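Notes from the Marsh Edge

2021-10-10

So the fall owl season has started, and I'm already short on sleep and very happy about it! For anybody new to the list, our little group bands saw-whet owls up on the Gellari tract through October, and I write these notes whenever I've had enough coffee. The nets went up later than I wanted. We had wind, then fog, then more wind, and you can't run nets in wind because the birds see them billowing and go right over the top.

The first calm night made up for it. We caught 4 owls before midnight, all of them hatch-year birds, and one was so light on the scale that I weighed her twice. She came in at 102 grams the second time, which I'm fine with for a small female (well, I had her down as a small female, see below). We check the age by holding the wing open under a black light. New feathers glow pink and old ones don't, so a young bird has an even pink wash all the way across and an older one looks patchy. I never get tired of it.

Now, about that female. You can't tell a male saw-whet from a female by looking. You use a chart that puts wing length against weight, and plenty of birds land in the gray zone in the middle and get written down as unknown. Mine was pretty close to the line. I went back and forth on it all the way down the Winau road and then changed the sheet in the morning, so if you saw the first version posted at the trailhead, please go by the new one.
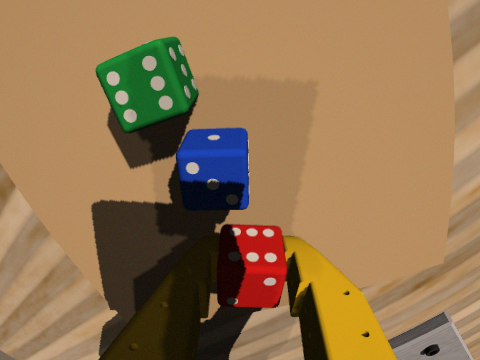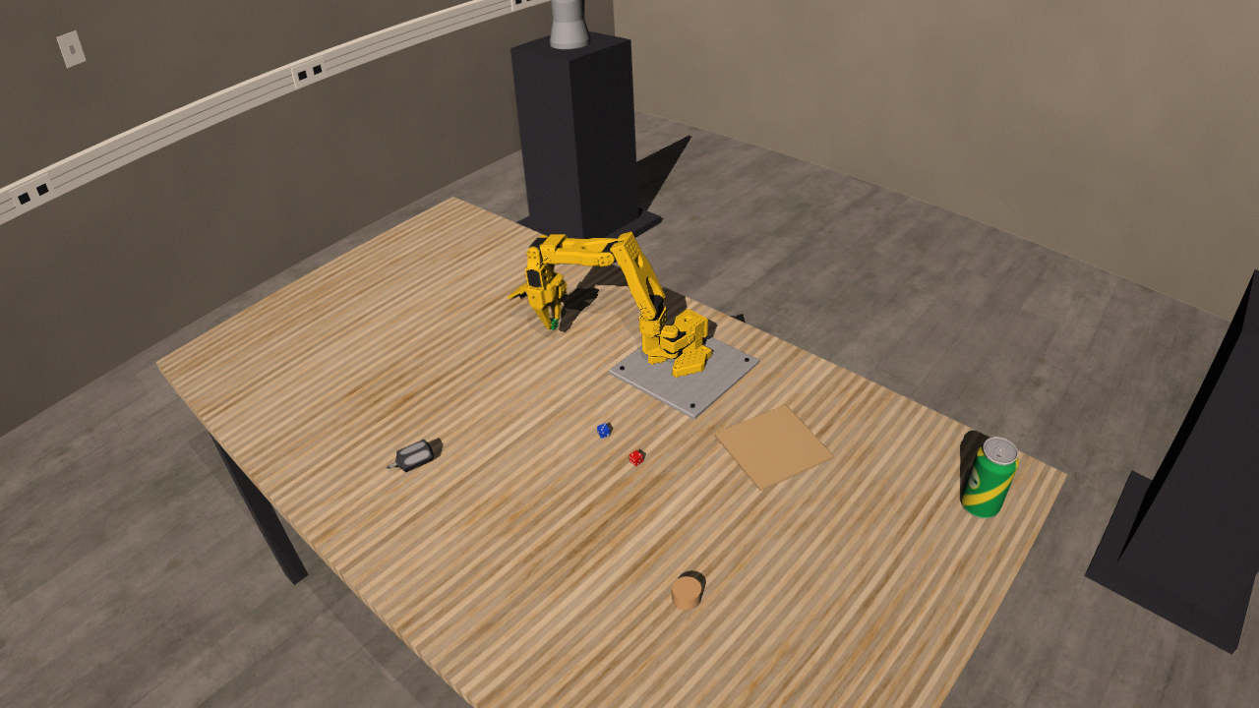 Béla Hegyi wrote back to my last set of notes to say that I make too much of the calm nights. His feeling is that the birds move just fine in a light north wind and that we only think otherwise since we close up early when it blows. He'd like to see us keep at least one net open on the sheltered side, down by the Bhardwaj pond, and compare. Fair enough! I'd want two people on that net the whole time, though, and right now we don't have them.

I've also been reading the old Tremura farm diary, the one that starts in 1878. There's a line in it about "the little saw-filing owl" calling from the cedar swamp in the fall, and then not another word about owls for pages and pages of hay. I'd love to know if the cedars they meant are the same stand behind our east net. If anyone has an old map of that side of the property, I'd be glad to borrow it.

Next open night is the first still one we get. Bring a red headlamp, dress warmer than you think you need to, and leave the dog at home. We check nets every half hour and stop when it rains.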